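Equipment Plan for Next Year: Where the Money Goes

The January order list is nearly done, and I'm really excited about this one! Floarea Jitaru and I spent a long afternoon going through every line, and for the first time the hand-held grippers are getting a budget of their own. Until now they were tucked under "small tools" (along with tape, zip ties and, for some reason, the coffee filters), so we could never tell what they cost us over a year.

The short version is that we want 3 more pairs for the Ovport room. Kalletti quoted us 654 per pair with the printed marker blocks included, and 600 if we print and glue our own. Floarea voted for printing our own until she remembered last winter, when we did just that and spent days chasing a bad square. We're paying the 654.
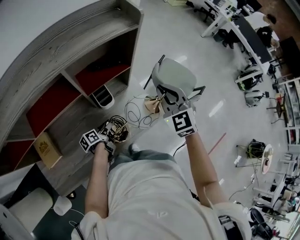 Spare fingers are the other big line. They wear out faster than anything else we own, especially on furniture work, where people are grabbing hard chair edges all day long. I'd like to set aside 400 for those and order them all in one go, so we aren't begging Ghiță for a rush delivery every few weeks. They've been very kind about it, but still!

Cables, cables, cables. Please, if you have a favorite length or a connector you hate, tell Floarea before the list goes out. We're also adding a rack of hooks and a bag of the wide fabric straps, which people asked for more than any other item on the wish sheet.

What we're leaving out for now is the second arm from Drestumard. I'd love to have it (you all know I would), but the service plan costs more than I expected, and I want to see how the new pairs do first. We'll look at it again once the spring numbers are in.

Comments on the list are open until the order goes in. The sheet is in the shared folder, second tab, and the yellow rows are the ones we still need prices for.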